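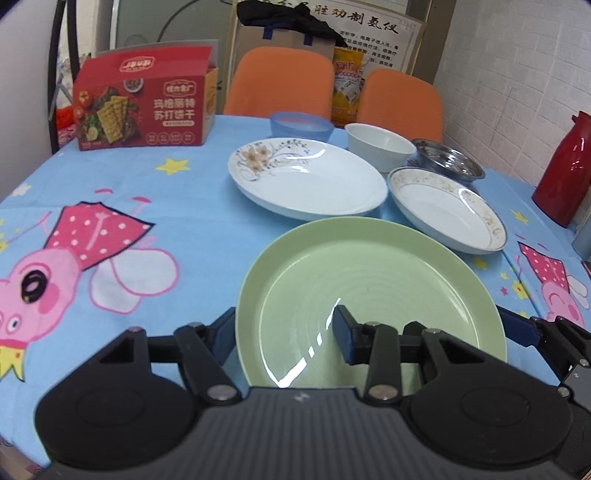

Inicio » Recursos para el aula » Reseñas

Grinel Aula 8: registro de conducta y participación para clases de idiomas

Publicado el 31/10/2020

Grinel Aula 8 es una aplicación de escritorio para registrar asistencia, participación oral e incidencias en grupos de lengua extranjera. La he utilizado durante un trimestre con un grupo de 17 alumnos de nivel A2, en un portátil con 8 GB de memoria. La versión anterior, que usé hasta mayo, servía solo para pasar lista.

Instalación. El paquete ocupa 630 MB y requiere un sistema de 64 bits. La importación de alumnos admite CSV con separador de punto y coma; con coma simple, los apellidos compuestos se parten en dos columnas y hay que corregirlos a mano. El manual no lo menciona.

Registro de participación. Cada intervención se anota con una tecla y se clasifica en espontánea, solicitada o leída. Las categorías son editables. Añadí una cuarta, «reformulación», y el programa la incorporó a los informes sin reiniciar. El retardo entre pulsación y registro es imperceptible.

Incidencias. El módulo permite asociar a cada falta una consecuencia automática: aviso, pérdida de puntos o nota a la familia. Viene activado por defecto y conviene desactivarlo antes de la primera sesión. Un alumno que habla en su lengua materna para pedir una aclaración recibe el mismo descuento que otro que interrumpe, y el criterio no puede matizarse por nivel. En Holtov, que probé el curso pasado, existe un campo de contexto previo a la sanción; Grinel carece de él.

Informes. Se exportan en PDF y en hoja de cálculo. Los gráficos por alumno son legibles en blanco y negro. El resumen de grupo mezcla asistencia y conducta en un único índice cuya fórmula no está documentada. No lo he usado para calificar.

Compatibilidad. Lee las plantillas de Ibarra sin errores. Las de Stanetti pierden las fechas.

Valoración: recomendable para el seguimiento de la expresión oral. El módulo de incidencias necesita una revisión completa. La licencia es por docente y no permite compartir grupos entre dos profesores.

Archivado en: Gestión del aula, Software, Evaluación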